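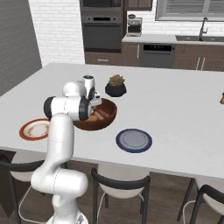
Course Notes: New Tees and Yardages for October

The revised yardages for the Mukero and Trimel courses are in force from the start of October. All 36 holes at Malska have been remeasured from the permanent tee markers, and the new cards are in the pro shop. Old cards should not be used for scores you intend to post. The two sets look alike at a glance, but the new card has the word "Revised" under the course name.

Measurement was done by Anwara Haque with a survey-grade GPS unit. Each hole was measured from the permanent marker to the center of the green along the intended line of play, with the line bent at the middle of the fairway on doglegs. Earlier figures for several holes on the Trimel course had been taken with a wheel, which follows the ground and reads long over slopes. Most of the changes there come from the method and not from any work on the course.

Two holes have been physically altered.

Mukero 7 now plays 589 yards from the back tee. The tee has been extended to the rear and leveled, and the marker moved to the new section. It remains a par five. The carry over Paul Creek is longer from this tee only; the middle and forward tees are where they were. The hazard line on the left has been restaked to follow the top of the bank, and the red stakes by the footbridge are gone. A ball in the long grass on the near side of the bank is now in the general area.

Trimel 12 plays 419 yards from the back tee. It was a short par five and is now a par four from the back and middle tees. It stays a par five from the forward tee. Hole handicap numbers on the Trimel card have been reassigned as a result, so check where your strokes fall before you tee off in a match. 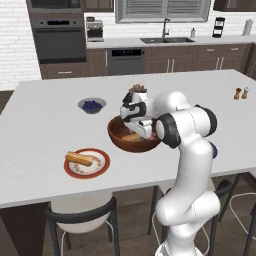

Robot arm over a wooden bowl on a kitchen island, with food held in the gripper.

Ratings and slope

A change in length or par can affect the course rating, the slope rating, or both. The revised ratings are printed on the cards and entered in the scoring system. Your handicap index is not recalculated when this happens. Scores already posted keep the rating that applied on the day they were played. Your course handicap, which is worked out from the index and the tee, may go up or down by a stroke on either course. The conversion tables by the first tee have been replaced.

If you post a score on your phone, select the tee set marked "Revised." The old sets will stay visible for a while so that late scores from September can be entered.

Daily setup

The greens crew will set the markers so that the total length for each course stays close to the rated length. On any one hole the markers may be well forward or back of the permanent point. The figure on the card is therefore a starting point for club choice, and the fairway distance disks are more useful from the second shot on. Disks are measured to the center of the green. Depth varies, and the first green on the Mukero course is 30 yards from front to back, so a front or back flag can mean a full club or more either way. Hole location sheets are in the box by the starter's hut by 7 a.m.

The disks on Trimel 3 and Trimel 16 have not been reset yet. They are covered with a white cap and should be ignored until the caps come off. Sprinkler heads on those two holes carry the correct distances.

Temporary tees

The new section on Mukero 7 will be closed after heavy rain until the turf has rooted. A board at the tee will show which markers apply. Please stay off the side banks and carry your bag around by the path.

Questions about the cards go to Afonso Peixoto in the pro shop. Errors in a printed distance should be reported with the hole, the tee and the reading you got.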